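Superwash for baby blankets - is the warning overblown?

purlgrey
October 2018

I keep reading that you should never knit a baby blanket in anything except superwash or acrylic. Every pattern says it, every shop says it. I've got 14 balls of Nasution 8 ply in a plain, untreated wool that I bought at a closing down sale and I'd like to use them. Has anyone here had an untreated blanket felt on them, or are we all just repeating what's printed on the label?

skeinandable
I've had it happen. Garter stitch blanket, gave it to my niece, and it went through a warm wash with the towels. It came back the size of a placemat and about as stiff. So no, I don't think it's overblown. New parents are not hand washing anything.

dropstitch_jo
One blanket in with the towels isn't much of a test though. Towels are about the worst thing you could wash wool with, all that rubbing. I've put untreated wool through the wool cycle on cold for years, and the only thing I've lost is one sock. I'd want to know what the machine was set to before I blamed the yarn.

skeinandable
The machine was set to what normal people set it to. That's my whole point. 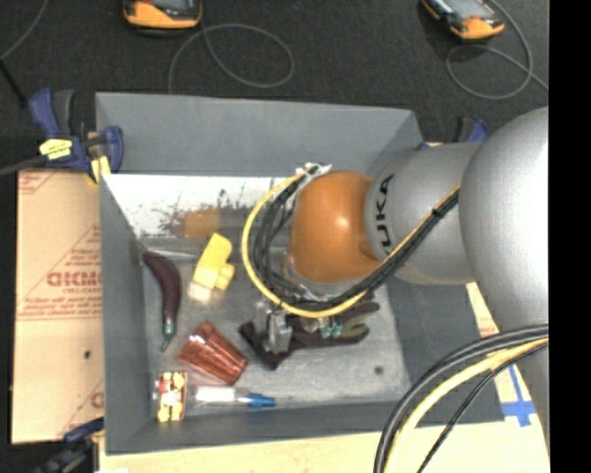 What I would say for the Nasution is that it's a firm, round yarn, and it holds up better than the airy singles. I've made hats in it. But a hat that shrinks a bit still fits somebody. A blanket for a person who spits up milk four times a day is another story.

cable_and_rye
Has either of you done a proper swatch? I did two squares in the Wunier DK, which is sold as "easy care" and costs nearly double. 30 stitches each, same needles. One went in the machine at 30 degrees, the other I washed by hand in the sink. The machine one grew. Didn't shrink, grew, and it never went back. I wouldn't call that easy care. Nobody warns you off superwash for stretching, but a blanket that droops into a hammock isn't much use either.

dropstitch_jo
Thank you. I've been saying this about superwash for ages. Did you put it in the dryer? Some of them are meant to be tumbled a bit to pull back into shape.

cable_and_rye
Label said dry flat, so I dried it flat. If the dryer is the secret, they could print that on the label.

mossy_heel
I'm going to be the dull one and say acrylic. I used Jikbridge Soft for my grandson's and it has been washed more times than I could tell you. It pills at the edges and the colour has held. It isn't fancy.

purlgrey
I had a feel of the Jikbridge in the shop and found it squeaky on the needles. Maybe it softens up? I'm not convinced either way. And I'd still be leaving the wool sitting in the cupboard.

mossy_heel
It softens after the first wash. The squeak I can't help you with. Try wooden needles.

skeinandable
If you do go with the wool, at least pick a stitch that has some give. The Tirenell blanket pattern is a wavy lace over 102 stitches and it's open enough that a little shrinkage wouldn't wreck it. Mind row 4 of the chart - the yarn overs don't match the written version. I followed the written one and it worked out.

dropstitch_jo
I wouldn't put lace on a baby. Little fingers and toes go straight through the holes. Plain moss stitch, 5 mm needles, done.

skeinandable
Small holes, not fishing net. But fine.

purlgrey
Okay. I'll knit a square in moss stitch and a square in the Tirenell lace, and wash both on the normal cycle with a load of jeans. If they come out as felt then I'm wrong and I'll make slippers with the rest. It'll be a couple of weeks, I've got a cardigan to seam first.

cable_and_rye
Measure them before you wash. I forgot with my first lot and had to start over.

We use cookies to remember your login and improve the forum. By continuing to browse you accept our cookie policy. Accept | Manage settings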